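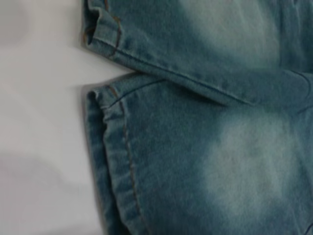 Light wash pair, legs end, on the white surface

rasa_s
So the folding cell at Stollholm went live on 4 August 2021 and I'm now a "flow attendant". I used to fold. Now I lay the jeans out flat, press go and watch the arm think about it. We did 422 pairs on my shift, which is a bit over what two of us managed by hand, but my back is better and my brain is porridge. Anyone else?

priit_r
Same at our place, except we got the Nalirari one. Jeans are the worst for it. T-shirts, no worries. Thick hems, it grabs one leg and leaves the other behind.

Yuxi Fu
Disagree about the porridge! I was on the folding tables for years and my wrists were wrecked. I'd rather watch an arm all day, thanks.

priit_r
Fair, but did they keep your hours? We had 20 on nights before December and they've stopped replacing anyone who leaves.

Yuxi Fu
They did, yeah. Two of us moved to repairs - bit more pay too.

rasa_s
See, nobody's offered me repairs. I asked Piret and she said to wait for the training list.

JustinasG
Don't wait, put it in writing. And get the attendant job regraded while you're at it. If you're clearing jams you're doing more than attending.

rasa_s
Hadn't thought of that. I'll email her tonight.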